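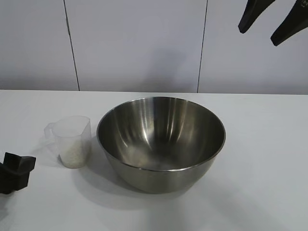

I cook rice four nights a week and I resent it every single time. Not the eating part (love that), just the measuring and rinsing and standing there. So when Vlasta Dumitrescu asked if I wanted to come see what the arm at Tornemel was up to in May, I asked one thing: can it make rice yet?

Sort of! Getting the dry stuff from a measuring cup into a bowl sounds like nothing, and my six-year-old does it with only moderate spillage. For two black fingers it's a real job. Clear plastic is hard for cameras to make out, shiny steel throws back streaks of everything else in the room, and then the grains slide whenever they feel like sliding. Vlasta says the group has logged some 2,000 tries at kitchen jobs like this one and she still holds her breath. 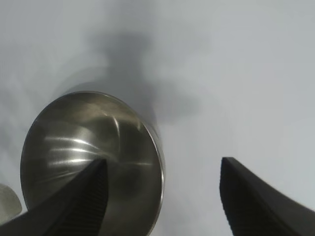

Brushed steel from the gripper's point of view, ribbed pads and all.

Spyros Zupan, my neighbour and resident grump, reckons we'll have robot lawyers before we have robot dishwashers-emptiers. He spent years on the line at Lindholm, where a machine did 600 lids an hour without a fuss, and his point is that every lid was the same lid in the same place. My kitchen counter is never the same counter twice. There's usually a banana on it. 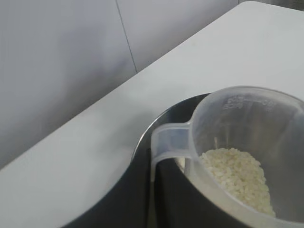

And the rice is only the first bit, remember. Somebody still has to rinse it, get the water right, find the pot lid that's migrated to the back of the cupboard, and wipe up the grains that end up on the floor. I asked Vlasta which of those she'd tackle next and she said wiping, which surprised me, but apparently cloths are their own special misery.

So would I buy one? Not this year. I'd happily lend it my kitchen for a weekend though, banana included, and Spyros has already invited himself over to heckle.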